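手持ちグリッパーの朝は、爪の掃除から始まる
「Ruddock」の整備に一日くっついてきました

先月のこの欄で溶接ロボットのケーブル交換について書いたら、「もっと小さい機械もやってほしい」というお便りをいただきました。小さい機械、大好きです! というわけで11月のよく晴れた朝、電車を二本乗り継いで、Redcombeの作業室にお邪魔してきました。お目当ては、二本の爪で物をつまむ手持ち式のグリッパー、通称Ruddock。人が両手に一台ずつ握って布をたたんだり持ち上げたりして、その動きをまるごと記録するための道具です。記録はあとでロボットアームの学習に使われます。

ロボットの記事なのに、アームがほとんど出てきません。先に謝っておきます。でも手元の道具の面倒を見る仕事って、見ているとアームより面白いんですよ。少なくとも私はそうでした。

靴を脱いで、まず爪を拭く

作業室に入ると、整備担当の方がもう朝の点検を始めていました。私は挨拶もそこそこに隣にしゃがみ込みます(取材のときはだいたいこの姿勢です。膝が痛い)。

最初にやるのが指先の掃除。布を扱うグリッパーの敵は、とにかく繊維くずです。起毛した布を一日つまんでいると、細かい毛が指先の当たり面にびっしり付いて、フェルトみたいな薄い膜になる。こうなると急に滑り出します。昨日まで楽につまめた端っこが、すっと抜ける。作業している人は「今日は調子が悪いな」と思って握りを強くして、それで余計にリンクに負担がかかって……という悪循環だそうです。

掃除の道具は、毛足の短いブラシと、固く絞った布と、粘着テープの切れ端。テープを指に巻いて、当たり面をぺたぺた叩いていきます。私もやらせてもらったのですが、勢いよくテープを剥がそうとして「そこ、引っぱらないでください」と止められました。指先のパーツは差し込み式で、斜めに引くと根元が浮くんですって。剥がすときは面に沿って、ゆっくり。はい。

アルコールは使わないことにしているそうです。前に使っていた時期は、表面が少し硬くなって布の食いつきが落ちた。拭いた直後はいい感じなんだけど、と担当の方は残念そうに首をかしげていました。

500回ごとの「ガタ見」

掃除が終わると、次はリンクです。Ruddockの爪は左右対称のリンクで動いていて、片方が寄ればもう片方も同じだけ寄ってくる仕組み。この「同じだけ」が狂うと、記録の上ではまっすぐつまんだはずが、現物では片寄ってつまんでいることになります。

開閉の回数は本体が数えてくれていて、500回ごとにガタを見るのがここの決まり。社内では「ガタ見」と呼ばれていました。かわいい。

やり方はいたって地味です。爪を半分くらい開いた状態で止めて、片方の指先をそっと横に押す。ピボットが健康なら、ほとんど何も感じません。傷んでくると、こつ、と小さな感触が返ってくる。これを左右の爪で、押す向きを変えながら確かめていきます。担当の方は目をつぶってやっていました。目を開けていると、動いたように見えてしまうからだそうです。

私も目をつぶって触らせてもらいました。一台目は、うーん、何もない。二台目も何もない。「じゃあこれは」と渡された三台目で、あっ、と声が出ました。あります。こつ、があります! 予備の棚から出してきた、わざと直していない古い個体で、新しく入った人に感触を覚えてもらうための教材なんだとか。壊れた機械にちゃんと居場所があるの、いいなあ。

ガタが見つかったら、ピボットのキャップを外して中のブッシュを交換します。ここで気をつけるのは、必ず左右そろえて替えること。片側だけ新品にすると、摩擦の差で閉じるタイミングがほんの少しずれます。もったいない気もしますが、外した「まだ使えるほう」は袋に入れて日付を書き、練習用に回していました。袋がけっこうな厚みになっていて、私はそういうものを見ると写真を撮りたくなるのですが、編集部に地味だと言われそうなのでやめました。

締めすぎ注意報

ねじの話もしておきたい。キャップの下のねじには、締め加減にちょっとした癖があります。ぐっと締めれば安心、と思うのが人情ですよね。ところが締めすぎると、リンクが渋くなって、軽く握ったときだけ爪が途中で止まる。強く握ると普通に閉じるので、なかなか気づかない。

ここでは止まるところまで締めてから、ほんの少し戻し、指で爪を揺らして確かめます。そのあと200グラムの重りを糸で吊って、ゆっくり開閉させる。途中で引っかからず、最後まですうっと動けば合格。重りは釣り道具屋さんで買った鉛だそうで、専用の測定器を想像していた私はちょっと拍子抜けしました。でも毎朝出して、毎朝同じように吊るすなら、これくらい気軽なほうが続きそうです。

なお、緩み止めの塗り薬は「なるべく少なく」。つけすぎるとはみ出してリンクの隙間に回り、そこへ繊維くずがくっつきます。さっき掃除したばかりなのに! 爪楊枝の先で置くくらいがちょうどいいとのことでした。

指先はOsovov、目盛りはEnness

指先のパーツはOsovovという小さな工房から取り寄せています。柔らかめと硬めの二種類があって、布のときは柔らかめ。届いたらすぐ使うわけではなく、一度差し込んで爪を閉じ、先端どうしがぴったり合うかを見ます。薄い紙を一枚はさんで引いてみて、根元側だけきつい、先だけきつい、というときは差し直し。三回差し直しても直らなければ、箱に戻して工房に相談です。

位置合わせのほうは、Ennessというソフトの受け持ち。爪を全開、全閉、全開と動かして、読み取った開き幅を目盛りに合わせます。画面に細い線が二本出て、それが重なればおしまい。簡単そうでしょう? ところが、電源を入れてすぐにやるとずれるんです。必ず20分待ってから。待つあいだに何をするかというと、お茶です。この日はほうじ茶でした。

お茶のあいだに聞いた失敗談がよかったので書いておきます。ある時期、右手側のグリッパーだけ、毎日夕方になると全閉の位置がずれた。ブッシュを替えても、指先を替えても直らない。ソフトも入れ直した。三日がかりで調べて、原因はケーブルの引き回しだったそうです。作業する人が疲れてくると腕が下がって、ケーブルが机の縁でこすれ、コネクタをじわじわ引っぱっていた。それで今は、ケーブルに余裕を持たせて手首のあたりで一度留めることになっています。機械ばかり見ていると、人が疲れるということを忘れますね、と担当の方。私も締め切り前の自分の姿勢を思い出して、背筋を伸ばしました。

仕上げは布を一枚

さて、点検が全部済んでも、まだ現場には出しません。最後に本物の布をつまんでみます。重りや紙で合格しても、布で落ちることがあるからです。

テストに選ぶのは、表と裏で手ざわりの違う布。片面がつるつる、もう片面がふわふわだと、二本の爪がそれぞれ違う相手に触ることになります。さらに縁取りがついていると、そこだけ厚みが変わるので、角をつまむときに爪の合わせの悪さがすぐ出る。机にはいつも柄物のクロスを敷いておくそうで、無地の天板でだけうまくいっても仕方がない、というのがここの考え方でした。
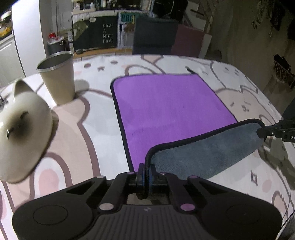 つまむ順番にもこつがあります。まず片手で角を取り、少し浮かせてから、もう片手を迎えに行く。両手で同時に行くと、どちらの爪が滑ったのか分からなくなるんですね。滑ったら手を止めて、その手の指先を見る。繊維くずか、差し込みの浮きか、リンクの渋さか。たいていはこの順番に疑っていけば見つかるそうです。

やってみますか、と言われて、もちろんやりました。これが難しい! 自分の指なら布の端なんて見なくてもつまめるのに、グリッパー越しだと、爪が布のどのあたりにいるのかまるで分からない。手前の角を取ろうとして、クロスごとつまみました。二回やりました。担当の方は笑いをこらえながら「爪を寝かせて、下から」と教えてくれて、三回目でようやく角が持ち上がったときは、思わず「取れた」と言ってしまいました。いい大人が布の角で大喜びです。

慣れてくると、面白いことに気づきます。厚い縁のところで爪を閉じると、柄を通して手にくっと小さな手ごたえが返ってくるんです。ガタ見のときの「こつ」とは違う、もっと柔らかい感じ。整備の人はこの手ごたえまで含めて、機械の調子を覚えているらしい。言葉にしてくださいとお願いしたら、しばらく考えて「いつもの感じです」とのことでした。取材する側としては困る答えですが、触ったあとだと、分かる気がします。

ノートの数字

点検の結果は、紙のノートに書きます。右手用と左手用で一冊ずつ。私が見せてもらった右手用の最新の行には、開閉の累計が2,632と書いてありました。その横に「指先交換、柔らかめ」「重り、よし」「布、二回目で角」。布で一回しくじったことまで、きちんと残してあります。

ときどき、数字と関係のないことも書いてあるんですよ。「雨。布が重い」とか「新しいブラシ、毛が抜ける。戻した」とか。読み物としてもなかなかで、私はつい昼休みの時間まで読みふけってしまいました。データで残さないんですかと聞くと、開閉の記録そのものは全部Ennessに入っているそうです。ただ、二台をお互いに取り替えたときや、誰かが床に落としたときのことは、ノートを見たほうが早いとか。落とした日はページの角が折ってあります。折れた角は、思ったより多かったです。

そうそう、落としたときの手当ても聞いてきました。見た目が無事でも、その日は使わない。指先を外し、リンクを外から順に揺らして、ハウジングの合わせ目に爪を沿わせて段差がないか確かめる。段差があれば開けて中を見る。なければ位置合わせからやり直して、翌朝もう一度ガタ見。翌朝まで待つのは、急いで見ると「大丈夫だったことにしたい」気持ちが混ざるからだそうで、これは私の自転車にも当てはめようと思いました。先週倒したまま乗っています。

しまい方も少しだけ。夕方、爪は軽く開いた状態で棚に戻します。閉じたまま一晩置くと指先に跡がつくことがあるそうです。ケーブルは大きめの輪にして、きつく巻かない。棚の札は右と左で色が違うのですが、左右を入れ替えてしまう人がたまにいて、翌朝ノートに「逆」とだけ書かれます。

帰りぎわ、教材の古い一台をもう一度触らせてもらいました。目をつぶって、横に押して、こつ。やっぱりあります。次号は、この二台で集めた動きを受け取る側、アームの手首の分解に立ち会う予定です。膝当てを買ってから行きます。

(2018年12月23日掲載)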